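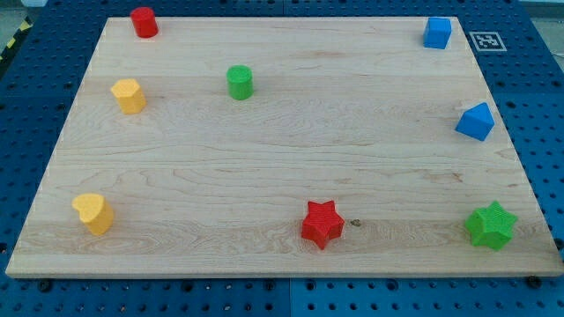

A clerk at the Clindus craft store told me that a wooden board kids play on should never be oiled at all, only waxed, and that I'd be sorry if I used anything out of the kitchen. I walked out with the wax and then didn't open it, so here I am asking all of you before I do something I can't undo.

The background is that I look after my two grandchildren a few days a week, and we have a big light-colored wooden board that we use for sorting and matching with little plastic blocks. They're in red, blue, yellow and green, and there are cylinders, a cube, a six-sided shape and so on. The sides of the blocks have those fine ridges that printed plastic has. We start with everything spread out near the edges, then the kids take turns bringing pieces to the middle by color, or by shape, or by whatever rule the older one has invented that morning. It's a lovely quiet game and I would hate to give it up!

The board has a really pretty grain, with some swirly darker bits, and I'd like to keep it looking that way. What I want to know is whether to oil it, wax it or leave it bare, and whether the ridges on the blocks will scratch it over time. The younger one likes to slide pieces instead of lifting them. Also, if anyone has ideas for new games with this kind of set, I'm all ears, as we've worn out the ones I know.

Posted by porchlight_nana, 13/07/2022

oatmeal_and_sawdust

Oh, I love this. We did nearly the same thing with our kids on an old bread board, and it lived on the table for years.

On the finish, I'd say the clerk was being a bit strict with you. Oil or wax will both do fine, and the main thing is that it's a kind meant for cutting boards or toys (read the back of the can) and that you let it cure for as long as the label says. Before you put anything on, though, find out whether there is already a finish. Put a couple of drops of water in a corner on the underside and wait a few minutes. If they sink in and leave a dark spot, the wood is bare or close to it. If they sit up in beads, there's something on there already, and I would leave it alone until it starts looking dull.

If it does turn out to be bare, wipe it with a damp cloth, let it dry overnight, and then go over it lightly with 600 grit paper, always along the grain. The damp cloth makes the fibers stand up, so you're sanding off the fuzz now and won't feel it later. Then a thin coat, wait, buff, and another thin coat if you have the patience. I never do, but the boards I did 2 coats on certainly look better than the ones where I got bored. And do the underside as well, even though it's dull work, or one face can take up more damp than the other and you'll get a board that rocks.

As for scratches – plastic is usually softer on wood than people fear. What does the damage is grit. A few crumbs of sand under a sliding block will leave a line no matter how smooth the block is. We kept an old pastry brush next to the board and the kids had the job of sweeping it before we started, which they liked almost as much as the game. If one of the blocks has a rough bottom edge, you can rub that edge on the same fine paper for a moment.

For games, try the memory one. Everybody looks at the board, everybody shuts their eyes, and one person moves a single piece to a new spot. Start with 3 or 4 pieces for the little one and add more when it gets too easy. Another favorite here was "neighbors," where you make up a rule like "yellow can't live next to blue" and they have to find everyone a home.

gudham_road_reader

Leave it bare. Mine has been bare since October and it's fine.

threecornered_quilt

I agree with most of the first answer, but please do check with the parents before you choose an oil. Some of the wood oils are made with nuts, and plain mineral oil gets around that worry completely. I buy the Grirnska one because the bottle doesn't drip, though I'm sure any of them would do.

One more thing on the cleaning. Don't soak the board, and don't stand it by the heater to dry, however tempting it is. I lost a beautiful one that way. The blocks can go in a bowl of warm soapy water, and an old soft toothbrush gets into those ridges nicely. Skip the dishwasher, as some printed plastics go soft in the heat and come out leaning.

My game suggestion is patterns. You lay down red, blue, red, blue and let them carry on, and then swap to shapes once they've got the hang of it – round, square, round, square. With a small set you run out of pieces quickly, so we filled in with buttons and the odd dried bean. How old is the younger one, by the way? If things still go in the mouth, I'd hold off on the buttons and the beans, and take a good look at the size of the blocks too.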